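Elba Toledo
Tuesday, July 3, 2018

ok people keep asking what the new job is like so. thread. typing this on break so bear with me

Still at Tramesow. Still the same badge. Used to be returns, unpack, check, repack, label. Now half my week is teaching the machine how to do returns. They call it Dretuser. We call it the Dret

No you don't program anything. You hold a gripper in each hand and do the job with those. Pick up, turn over, put down. Everything gets recorded and the arms are supposed to learn off it. That's it, that's the whole thing

First week my thumbs were wrecked. You squeeze different than with fingers. Can't feel what you've got. I've been handling kitchen stuff for years and suddenly I'm dropping lids like a toddler

Target is 200 good ones a shift. A "good one" = picked up clean, nothing dropped, no doing it over. Drop it and it doesn't count but you still did it, if you see what I mean

And the pads on the fingers get chewed up. New ones grab fine, old ones slide on anything shiny. Asked for fresh ones twice. Meanwhile same target, worn pads or not 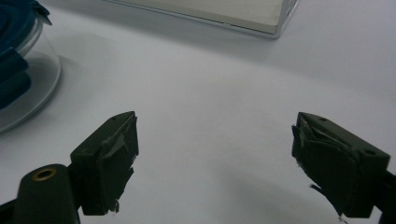
Boris Hudec replied: so when it's learned enough off you guys, what happens to the returns line? did anyone put that in writing?

Boris yes and no. There's a letter. Says nobody on returns gets let go before November. Doesn't say what happens in November. I read it three times looking for the bit that does

To be fair they did come talk to us. Dirk Stöcker from the office stood up and said the arms take the boring part and we take the "judgment" part. Somebody asked what judgment pays. He's getting back to us

What has changed already, in no order:

Less lifting. My back is better, not gonna lie about that

Less talking. On returns there were 11 of us down one long table and you could yell over to anybody. Now it's 2 to a bay with curtain in between. I miss the yelling

Way more waiting. Something has to reset, or a cable's bad, or the thing didn't record. You stand there. You're paid for it but the 200 doesn't move

And you get watched different. Before, the lead looked at your pile. Now there's a score on how smooth your hands went. Smooth! I sorted returns for a living nobody ever cared if I was graceful

The two handed ones are the hardest. Has to be held level from both sides, and if one hand goes early it tips and you start over. Štěpánka is so good at these. I asked her how and she said she holds her breath. Now I do too and I get a headache 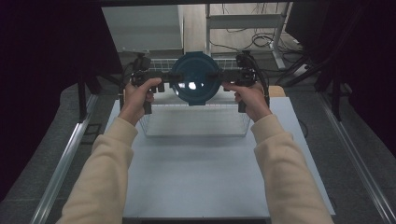 Anyway you do that one over and over and your brain goes somewhere else, I planned my whole sister's birthday dinner yesterday. Then you get sloppy and the score drops and you're back in the room again

The thing that bugs me. There's stuff I know that doesn't fit on the score. Like which boxes come back with a part missing, you can tell by how it shifts when you tilt it. I do the tilt without thinking. First week I got told to stop, it's "extra motion"

So the arms are going to learn returns without the tilt. Then somebody will open a box with no lid in it and go huh

I told Dirk that. He wrote it down. Ľudovít Halás from the tech side came by later and asked me to show him and he did listen, I'll give him that. They're maybe adding it as its own task. Maybe

What I'd want if anyone's asking: extra pay for the recording shifts, it's teaching, teaching is a differnt job. Pads swapped on a schedule and not when somebody complains. And a real answer on November

Someone in my messages asked if I feel bad training my replacement. Some days. Other days I'm glad it's me showing it and not somebody who never worked a return in there life

Also no I can't get you in, they're not hiring for it right now, they only took from the line

break's over, bay 3 is back up. will answer the rest tonight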